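Forums > Home Automation > Laundry & Folding > Buying and budgets

laundry folding gripper, what do I budget for besides the gripper??

Thibodeau
Trying to price out a hand-held gripper setup for a small project, goal is shirts picked up and folded in a normal living room. Total is 2000, would like to order before September. Quote from Prender is 600 for the gripper, seperate 400 for spare pads. Is that nuts? And do I need a proper table or is a padded seat ok. Striped stuff on a houndstooth cover, so pretty busy to look at.
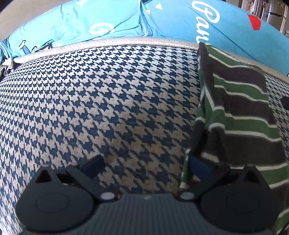
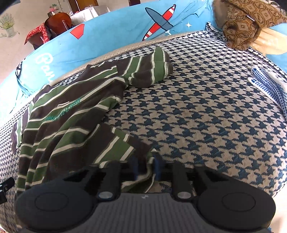
Striped cloth on the houndstooth, gripper at the bottom both times.

Hoso
400 for pads is a lot. Ask how many sets you get. I'd buy one spare set and hold the rest of the money until you know how fast you go thru them. Padded seat is fine for picking up, bad for folding, the surface curves and sleeves slide off. Put almost 400 toward a flat table with a plain top. And keep 30 back for cheap thrift store shirts, different weights, thin knits are the hard ones.

Also get the return terms in writing. Before you pay not after.

Cokinura
just get two grippers. One breaks and your stuck for weeks

Tagged: grippers, laundry, what should I buy, budget under 2000

Comments

Hoso: two grippers is 1200 before he has a table, no

Thibodeau: ok asked Prender about the sets, waiting. Leaning one gripper plus the table

Cokinura: fine but dont say I didnt warn you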